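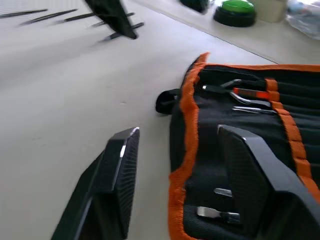
My workshop is the sort of place where the hard jobs get done and the easy ones don't. I will happily spend an evening coaxing a seized hinge back to life, and then leave the tools lying all over the bench for the next week with a mug on top of them. So when Karner, who hire out all sorts of workshop kit in our part of the world, started offering the Humora two-arm bench set by the month, I had one question for it. Would it put the screwdrivers away?

I paid £426 for the month, delivery included, and I have had it for 3 weeks now, which feels long enough to have formed an opinion and still leaves me a little time to change it.

I should say what I was hoping for, as it colours everything else. I didn't want a robot butler. I have a fabric tool roll, black with orange edging, that I bought years ago from Sönmez, a lovely little shop that sells mostly upholstery supplies and keeps a few tool rolls by the till. It has rows of narrow pockets and an orange elastic strap across them, and it's a good roll, but it does need you to care about it. Every tool has to be slid under the elastic and down into its own pocket, and the fabric gives and puckers while you do it. I find it fiddly myself with cold hands. I thought that if a machine could manage that, it could probably manage the cutlery drawer and the odd sock as well.

Setting up took me most of a Saturday-ish sort of day, with plenty of tea. The arms clamp on firmly and the printed guide is clear enough once you have read it twice (I would have liked bigger diagrams). You teach it a job by guiding the arms through it again and again, and then you let it have a go by itself. I found the teaching oddly enjoyable. You start to notice how much your own hands do without asking you, like pinching the lip of a pocket open with one finger while the other hand is already on its way with the tool.
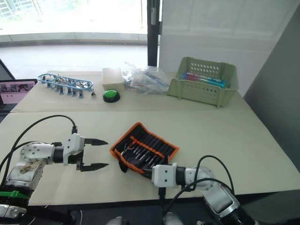 Both arms at the bench with the tool roll lying between them, and the green button on the table behind.

Now for how it did. Picking a screwdriver up off a bare table is something it does well, and by the second week I had stopped hovering over it. It is slow, mind you, a good deal slower than I am, but it gets there and it doesn't drop much. Laying the tool down again near the roll is fine too.

Getting the tool into the pocket is another matter altogether. I gave it 20 goes at a single screwdriver with nothing else to think about, and it managed 3. On the others it mostly pushed the fabric along in front of the tip, or came down on the elastic and sat there pressing politely until I stopped it. On a couple of occasions it shoved the whole roll sideways and then carried on as though the pocket were still where it had been. I did feel for it. The fingers are neat and quite slim, and they grip well, but cloth doesn't stay put and the machine seems to expect that it will.

A few practical points, in case you are tempted:

The cables loop up over the arms and need some room, so don't put it under a low shelf as I did at first.

Whatever you keep on the table, keep it in the same place. Mine was noticeably happier when I left things alone.

The noise is very bearable, a sort of soft whirr. The dog slept through it.

Karner's helpline was kind and answered every time, although their advice usually came down to more teaching.

I did try it on some household jobs, as so many people have asked me. It will put felt pens into a basket quite nicely. It will press a big button all day long and seems to enjoy it. Folding a tea towel I gave up on after 2 evenings, and I haven't let it near the crockery. A friend at Druvemum, the community repair workshop, thinks it might earn its keep there sorting bits into trays, and I can see that. Rigid things, open tops, plenty of space – that suits it very well.

So would I hire it again? For pleasure, yes, I think I would, perhaps in April when the evenings are lighter and I have more patience. As a way of getting the bench tidied, no, not yet. I am still putting the screwdrivers away by hand, and I've agreed with Karner that the arms go back at the end of the month. The roll I would buy again tomorrow, frayed edging and all.

Contact us | © December 2025 | Back to top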